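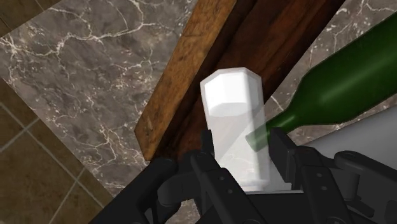

Plan de travail en marbre, bouteille verte, pince noire. Bref, un thread sur le cessez-le-feu au Murov, accrochez-vous.

1/ Donc. Le Premier ministre du Murov demande à la force de paix de partir « sans délai ». Lettre envoyée hier soir, lue ce matin devant le parlement. Personne dans les capitales voisines n'avait été prévenu apparemment.

2/ Rappel pour ceux qui débarquent : la mission a 1204 soldats sur place, presque tous le long de la rivière Prirkik. Côté nord le Murov, côté sud la Rekelska. Entre les deux, des villages qui changent de drapeau depuis des générations.

3/ Le tracé contesté date de 1811. Oui, 1811. Un traité que les deux camps citent et que chacun traduit à sa façon. Le mot qui fâche veut dire « rive » ou « berge haute » selon le dictionaire. Des kilomètres de différence.

4/ Selim Duman, négociateur pour la Rekelska, réagit à midi : « Un départ sans calendrier, c'est une invitation à recommencer. » Ton sec, pas de questions prises. Il est reparti par la porte de derrière, je l'ai raté de peu.

5/ Côté médiation, Maxine Mahuika (envoyée de Tautahi) était plus prudente. Elle veut garder les 2 postes d'observation du pont quoi qu'il arrive. Le reste « se discute ». J'ai insisté sur le reste. Pas de réponse.

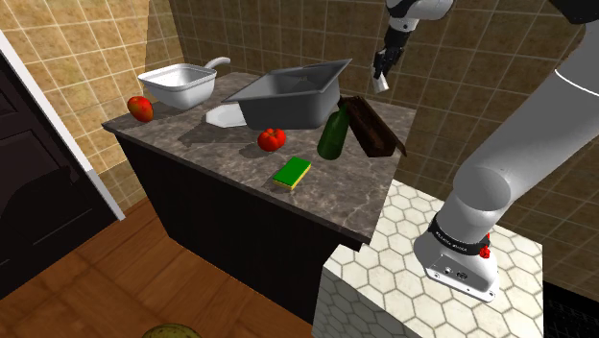

6/ Et c'est là que ça coince. Sans les postes du pont, plus de contrôle des camions. Sans contrôle des camions, la Rekelska ferme la route, elle l'a écrit noir sur blanc dans l'annexe. Relisez l'annexe svp avant de m'expliquer que tout va bien.

7/ Pourquoi maintenant ? Les élections au Murov, évidemment. La coalition tient à un siège et le petit parti du nord réclame ce départ depuis l'hiver. Le Premier ministre achète du temps – chez lui, pas à la frontière.

8/ Autre lecture, entendue ce matin dans les couloirs : un coup de pression pour obtenir la réouverture de la ligne de train. Possible. J'y crois à moitié. On ne met pas ça dans une lettre officielle si on veut juste des trains.

9/ Sur les prisonniers : 32 noms sur la liste d'échange, validée par les deux camps. Normalement ça ne dépend pas de la mission. Normalement. Les familles que j'ai eues au téléphone n'ont reçu aucune nouvelle depuis la lettre.

10/ On me demande si la mission est obligée de partir. Réponse courte : non, pas tout de suite. L'accord prévoit un préavis et une réunion des trois signataires. Le Murov dit que la lettre vaut préavis. Tautahi dit que non. Les juristes vont s'amuser.

11/ Correction du 4/ : Duman a bien pris une question, une seule, d'une radio locale. Il a répondu que ses troupes « restent où elles sont ». Merci à ceux qui me l'ont signalé.

12/ Prochaine étape, Mahuika doit voir les deux délégations séparément, puis ensemble si ça tient. Lieu pas confirmé. On parle de l'ancienne douane au bord de la Prirkik mais le toit fuit, donc bon.

13/ Je file, plus de baterie. Je complète ce soir si le texte de la lettre sort en entier – pour l'instant on n'a que la version lue au parlement, et il manque au moins un paragraphe.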